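Sorting Trays and Drop Boxes: Your Questions

Makhubela toy library, parent and carer page. Answers by Pak-hei Lau, who looks after the sorting corner and has strong feelings about storage products.

Do I need to buy a sorting kit?

Probably not. I have looked through a lot of catalogs, and most kits are a bin, a few lids with holes and a booklet telling you how clever your child will become. You already own a bin. The holes are the only part that takes any effort, and a craft knife and a cardboard box will get you there (adults do the cutting, please).

The Narnach set says it will "transform tidy-up time." We had one on loan for all of September. Tidy-up time was the same length and we had more boxes to put away.

What should go in the tray?

Things that feel different from each other. A tray of identical plastic shapes gets dull fast, and I don't believe the claim that matching sets help children concentrate. Mix soft toys, balls, bits of fabric, a rope toy, something spiky, something that crinkles. Muslin cloths are good because they hide what's underneath, so there is some digging to do.

Does the tray have to be wire?

No. I like wire mesh because crumbs and grit fall through and you can see what is at the bottom without tipping it out. Check the rim before you buy one. If it is rolled over, fine. If you can feel wire ends, leave it in the store, whatever the label says about it being child friendly.

How should I set it up?

Put the tray on one side and the boxes right up against it. If there is a gap, toys go down the gap. A piece of felt on the table cuts down on noise and stops balls from rolling quite so far. Boxes at different heights are more interesting than boxes in a row, though I would not pay extra for a "tiered learning tower," which is what Brollelley calls three boxes.

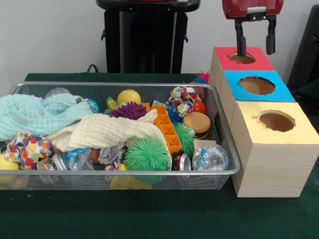

Mixed tray beside the stepped boxes, with muslins, spiky balls and the toy hamburger.

Do the colored tops mean anything?

Only if you decide they do. Some families say red things go in the red box, and that works for an afternoon. Then somebody holds up a rope toy in red, blue, white and yellow and the system falls apart. I'd let the child make up the rule. Ours have included "things that can be eaten" and "things the dog would like."

Will everything fit through the hole?

It won't, and I wouldn't try to fix that. A big puffer ball may squash through, a stiff grid block may not go in at all, and finding out is most of the fun. Do try each toy yourself first if you hate prying things out of boxes. Make sure the box opens some other way, too. One of the Fletlow boxes we tested did not, and we lost a plush rabbit in it until I found a screwdriver.

Does sorting teach early math?

It might. I have read the leaflets and they are very confident. What I can tell you is that children who like putting things in holes will do it for a good while, and that you can talk about big, small, same and different as they go. You could have the same conversation while unloading groceries.

Is it safe for babies?

Treat it as an activity you sit beside. Small balls, wrappers and clear plastic packaging should come out of the mix for any child who still puts things in their mouth. Look over rubbery toys for loose tendrils and throw out any that are coming apart.

How do I clean all this?

Cloths go in the washing machine. Solid balls and hard plastic toys get warm soapy water and a towel. Soft toys depend on the label. I don't buy the special toy sprays, having never seen one do anything that dish soap couldn't. Let everything dry fully before it goes back in a pile.

Can I borrow the tray and boxes?

Yes, for 2 weeks at a time. Ask for item 265 at the desk. Please return the boxes empty, and look inside them before you tell us they are.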